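Vekent Teleoperation Working Group
Minutes of the meeting of July 15, 2023

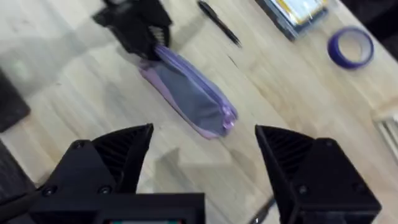 Wrist view, pencil case task, both grippers over the table.

Present: operations, data, hardware, training. Apologies: safety.

1. Minutes of the previous meeting
Approved with one correction. Under item 4, "Plorkik arm" should read "Plorkik leader handle."

2. Pencil case task, status
Operations reported 697 demonstrations recorded by remote control since the task was opened. Of these, 363 have been reviewed and accepted, and 142 rejected. The remainder are waiting for review.

The main grounds for rejection were a late start of recording, a dropped pouch, and long pauses with the handles still. Data asked that pauses be trimmed where the pose before and after is the same. Operations preferred to reject, as trimming has produced jumps in the joint log. Agreed to keep rejecting until the trimming script is tested.

3. Image quality at the wrist
The view attached to these minutes was discussed. Motion blur covers the whole image, and the gripper entering from the top shows as a dark mass where it meets the fabric. The zipper seam can still be made out. Data considers such views usable for coarse approach but poor for locating the zipper pull.

Hardware can shorten the exposure if the bench lighting is raised. Training noted that operators move the wrist faster than the written procedure allows, and that new operators are the worst in this respect. Both measures to be tried, lighting first.

4. Holding and pulling
Two methods are in use. In the first, one gripper pins the end of the case against the table while the other works the zipper. In the second, the case is lifted by one end and opened in the air. The second is quicker but gives more drops. Operations proposed that only the first be demonstrated for the next batch. Agreed. Existing accepted demonstrations of the second method stay in the set under a separate label.

5. Table layout
Data wants other items left on the table and moved between sessions. The pen and the roll of blue tape are suitable. Cables are to be kept out of the reach of the fingers.

6. Leader handles
Hardware reported play in the trigger on 3 of the Plorkik handles. Replacement springs are on order from Jomeck. Until they arrive the affected handles may be used for practice only. Training asked for them to be tagged.

7. Demonstration by hand
The Vahidi site has asked whether hand guiding could replace remote control for simple placing tasks. Hardware objected that the operator's hands would be in the wrist view. Deferred to the December meeting.

Actions
Data: test trimming script on rejected recordings.
Hardware: raise bench lighting, then shorten exposure; tag handles.
Training: reissue the wrist speed limit to all operators.
Operations: update the task sheet to the pinning method.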